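Week 2 handout: writing about a place you know

Okay, so last time we ran out of minutes before I got to the good part (sorry!). Bring two pages to the next session, double spaced.
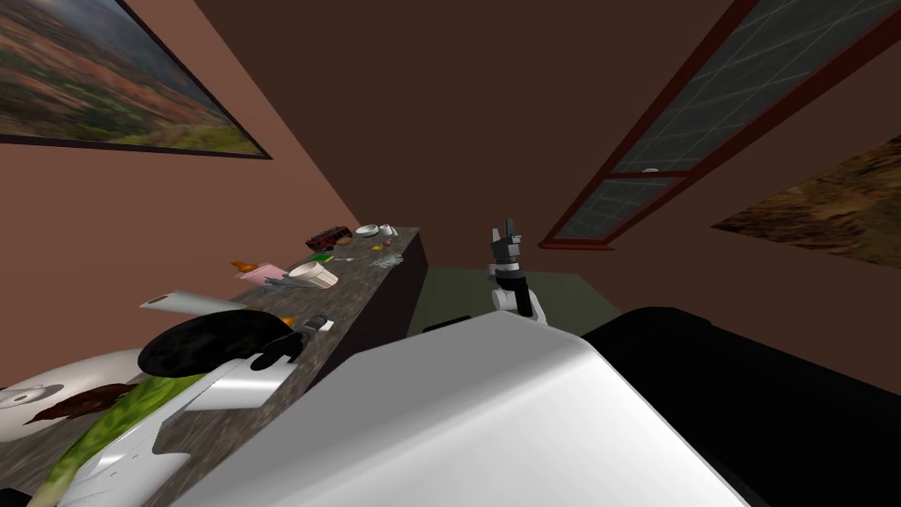 Start with one room and stay in it. My own first draft, the Plaken one, raced through 13 rooms and I couldn't smell a single one of them. Pick what a guest would remember, say a landscape of rolling hills in rust and olive against a brownish-pink wall, and give it one plain sentence. Then move on!

Color words are next. I let myself have 5 a page.
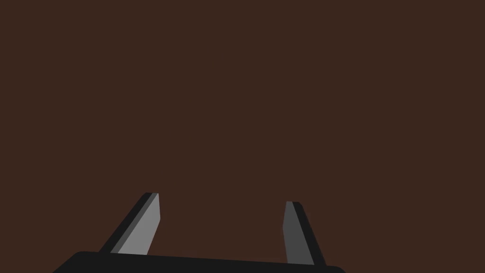

Someone in the January group objected that five is stingy, and that a kitchen story can carry twice as many if the verbs are strong. Fair enough, try it both ways.

Read the Brerketti chapter too, over 40 pages but quick.

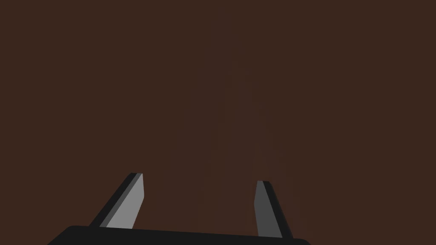 Mark every verb in it, then do the same with your own draft.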